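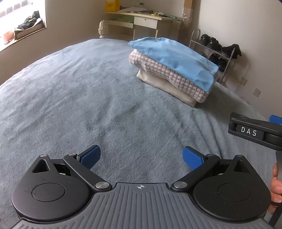
Chapter 4: Cloth and Water

Why does a towel dry you when a raincoat does not? Both are made of fibres. The difference lies in how the fibres are packed and what they are made of.

Cotton fibres take water into themselves. Polyester fibres hardly do, so water sits in the gaps between them. A dry cotton cloth weighing 100 g may hold 25 g of water and still not drip.

In this chapter you will learn how to weigh a cloth before and after soaking, and how folds and creases slow down drying. You will need the word "absorb" from Chapter 2.
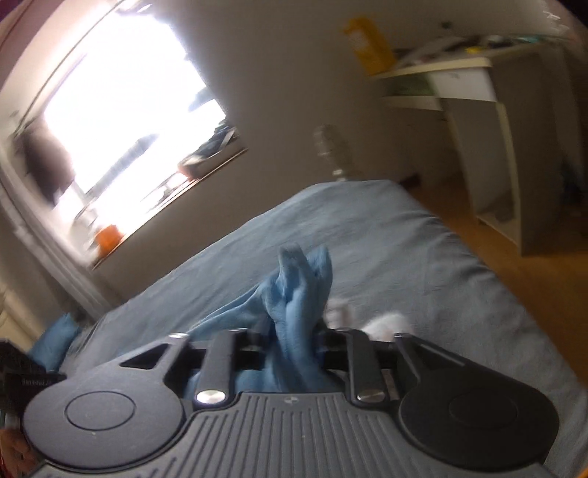
Lâm Sầm, writing from Petelar, remembers that cotton sheets bunched on the line stayed damp at the folds until evening, while the same sheets spread flat were ready by noon.

Keep this account in mind when you reach Activity 4.1.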